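General chat > Gadgets and automation
Thread: Can they do chores yet or not?
Page 1 of 1

kettle_on
Posted Jul 30, 2019
Been arguing with my brother in law all weekend. He reckons in five years a machine does the washing up, the bins, the lot. I say it can't even plug a phone in. Who's right

Dremex
Me and you both say no then. We had a quote at work for an arm to load one press, £3,934 and that was second hand with no gripper. One press. Same part, same tray, all day. Not a kitchen.

old_spanner
Disagree. Price was daft money ten years ago, now a small shop can think about it. Ours has sorted blanks since January, no moaning.

kettle_on
Blanks are flat and stiff tho. My sink is not

Dennis Nyamweya
Plugging a phone in is a better test than the washing up imo. Cable does what it likes. Two arms, a phone, a power strip and a lead, seems like nothing till you try and write the steps down.

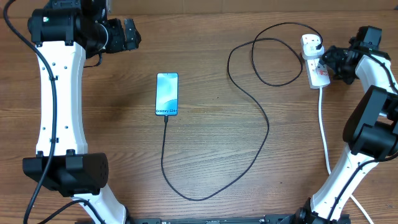 Phone, lead and strip from overhead

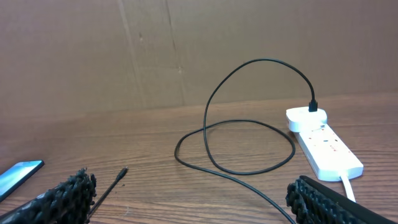 Reply 6
old_spanner
Fair, cables are horrible. But look at the first one, lead's already in the phone and the other end's in the strip. So what's the problem

Dennis Nyamweya
Look at the second, there's a black connector tip lying on the table with nothing on it. That's the end I'd worry about. Tiny thing, has to go in straight, and the other lead is in a big loop pulling whichever way it fancies. You do it by feel in the dark. It hasn't got your thumb.

Barrera
Bumpy pads on the fingers in the second one, so someone's thought about grip at least. Still reckon twisting a thin lead round to line it up is the hard bit. You pinch it and it rolls

Dremex
And the socket end. Strip isn't screwed down. Push on it and it slides off across the table. Needs the other arm to hold it, so now you're paying for two

old_spanner
You hold it with your other hand as well mate, thats not cheating

kadeck_fan
Zallura forum had a bloke trying this with a kettle lead. 19 goes, got it in 13 times. I'd call that working

kettle_on
13 out of 19 is not working!! If my lad put the bins out 13 weeks out of 19 he'd hear about it

kadeck_fan
Kettle lead is thick too, I'll give you that. Phone one would be worse

Barrera
Depends what a miss costs. Miss with a phone lead, have another go. Miss with a wine glass, get the dustpan. So I'd say cables before dishes, and nobody's kitchen till it's cheap

old_spanner
Put me down for bins and hoovering in five years, washing up in fifteen

Dremex
Put me down for never on ironing

kettle_on
Showing him this tonight. He wont accept it. Does anyone know if the kettle bloke posted his settings, might as well have teh link ready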